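Funda para brazo y kit de captura Zulden: ocho semanas de pimientos

Puntuación: 3,5 sobre 5
Lo mejor: la sincronización, la funda, el pedal
Lo peor: el software de etiquetado, el velcro, el manual

Llevo desde octubre grabando demostraciones de recogida de verdura con el kit de Zulden, y creo que ya he perdido bastante vida en ello como para opinar. El kit trae una cámara pequeña de muñeca, una funda de tela para el brazo, un pedal, una caja de sincronización del tamaño de un diccionario de bolsillo y una licencia de Favora, el programa con el que se ordenan y etiquetan los episodios. También trae una pegatina. La pegatina funciona perfectamente.

Para situar a quien lea: lo nuestro es manipulación de productos en cajas. Una persona guía el brazo a distancia, el brazo coge algo o no lo coge, y todo eso se guarda para que un modelo aprenda a hacerlo sin nosotros. Es un oficio curioso, el de pasarse la mañana enseñando a una máquina a hacer la compra. Mi madre sigue pensando que trabajo en informática.

Empiezo por la funda, que era lo que menos me interesaba y ha acabado siendo mi pieza favorita. Con el brazo desnudo teníamos reflejos por todas partes, y cada episodio grabado junto a la ventana parecía de otro robot. La tela negra los mata casi todos. Hace arrugas, eso sí, y el velcro del codo se suelta en cuanto el brazo se estira un poco; a la tercera semana lo sustituí por dos gomas de pelo y no ha vuelto a moverse. Zulden cobra el velcro de recambio aparte. Las gomas salen mejor de precio.

La cámara va montada en la muñeca, mirando hacia los dedos. El soporte es sólido y se calibra una vez, con un tablero impreso y cierta paciencia. Pega: el ángulo es fijo. Si el agarre se hace muy metido en la caja, la propia manga se come buena parte de la imagen y al modelo le toca aprender con lo que queda. Cabe discutir si eso es malo. Yo he cambiado de opinión dos veces y sospecho que cambiaré una tercera. La competencia directa, el soporte de Priltex, permite inclinar la cámara, y a cambio se desajusta si alguien estornuda en el pasillo.

Para las pruebas monté cajas con compartimentos, pepinos a un lado y pimientos al otro, con hojas de por medio para que la cosa no fuera demasiado cómoda. El desorden importa mucho más de lo que sugiere el manual, que enseña en la portada una sola manzana sobre una mesa blanca. Con una sola manzana aprende cualquiera.

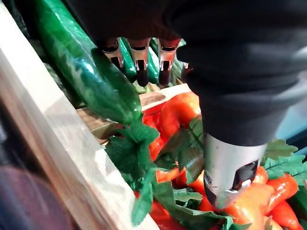

¿Cuántas demostraciones hacen falta para que el modelo empiece a servir de algo?
Depende de la variedad antes que del total: con 300 episodios cambiando la disposición de la caja cada pocos intentos obtuve mejores agarres que con 400 sin tocar apenas nada.

El pedal merece su párrafo. Se pisa para empezar, se pisa para terminar y se mantiene pisado para tirar el episodio a la basura. Parece una tontería hasta que uno ha trabajado con atajos de teclado mientras tiene las dos manos ocupadas en los mandos. Kálmán Balogh, que comparte puesto conmigo por las tardes, lo pisa con una violencia que el fabricante no ha debido de prever, y ahí sigue el pedal, entero. Punto para Zulden.

La sincronización también cumple. Imagen, posición de las articulaciones y apertura de los dedos llegan con la misma marca de tiempo, y en todas estas semanas solo he tenido que descartar una sesión por desfase. Con el montaje casero anterior descartaba una por mañana, normalmente la buena.

Y luego está Favora. Favora es un programa que pregunta «¿Está seguro?» cuando uno guarda y no pregunta nada cuando uno borra. Las etiquetas de fallo vienen cerradas de fábrica: «resbala», «colisión», «otro». Mi lista de «otro» es ya más larga que las dos restantes juntas, porque ahí va a parar todo, desde el pimiento que sale enganchado a una hoja hasta el operador que se distrae. Se pueden añadir categorías editando un archivo de texto que cada actualización sobrescribe con gran diligencia. Guarden una copia. Guarden dos.

La exportación, en cambio, va rápida: una tanda de 40 episodios sale en lo que tardo en hacerme un café, y el formato lo abre nuestro entrenamiento sin conversiones raras. El manual le dedica una línea a este apartado, con una errata en el nombre de la carpeta.

El soporte técnico lo lleva una empresa llamada Tsang. Contestan pronto y con amabilidad, casi siempre para pedir el número de serie, que está grabado en la cara inferior de la caja de sincronización, es decir, en la que queda atornillada a la mesa. Apúntenlo antes de montar nada.

¿Lo recomiendo? Para un laboratorio pequeño que ya tenga brazo y quiera empezar a grabar esta misma semana, sí, con las gomas de pelo en el carrito. Quien ya tenga su propia herramienta de etiquetado puede pedir el kit sin licencia – no aparece en la web, hay que escribirles – y le sale bastante mejor. Yo me enteré después de pagar.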